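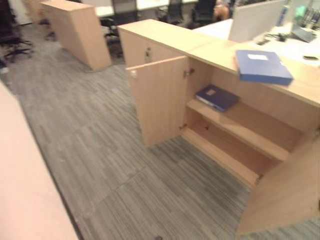

*Open cupboard on the office floor at Hurnisside.*

Filing at Bukutlow used to be spare-minute work. The firm holds 1252 box files in low cupboards beside the desks, and staff fetched their own. Since July a Seok unit has taken the routine moves, at 20 a day.

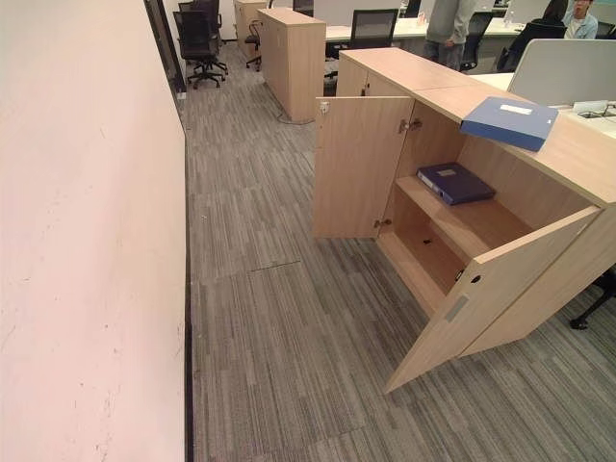

Doors take up most of the cycle time. Ro-un Ha, records lead, now writes the move list each morning and handles exceptions — mainly worn labels. Her colleague Ro-un Yeom has gone over to claims work and misses the walking.
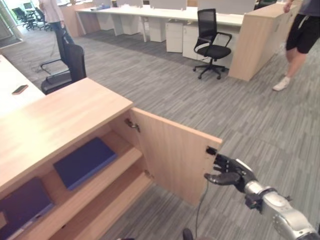
*Robotic hand at the edge of a cupboard door.*

Locked units, 165 in all, remain a manual job.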